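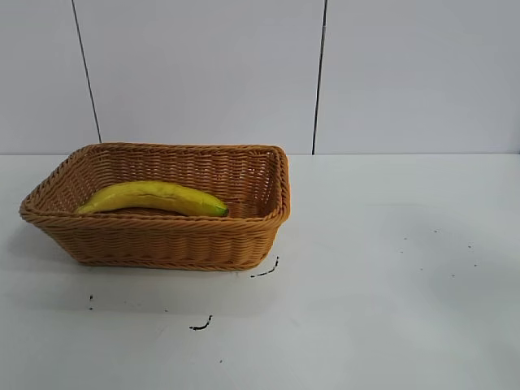
One banana left in the basket, so fruit shopping is next.

I finally replaced my winter boots and I am so happy with them! My old pair had a split along the left sole, and I'd been putting off buying new ones since December (I hate breaking in boots, I really do). Then I found the Momar ankle boot on the clearance shelf at Karnard, dark green suede, side zip, 20 dollars off. The 6 was snug over my thick socks so I went up a half size, and wow, what a difference.

I wore them on a two-hour walk the next morning and came home without a single blister! The heel is low, the lining is soft all the way down to the toe, and the zip doesn't catch on my jeans like the one on my old Prara pair always did.

They do need a suede spray before you take them out in slush. I used the Pacheco one, two light coats, left overnight by the back door. The color went a tiny bit darker and I like it even more now. They had the same boot in rust too, and I keep thinking about it...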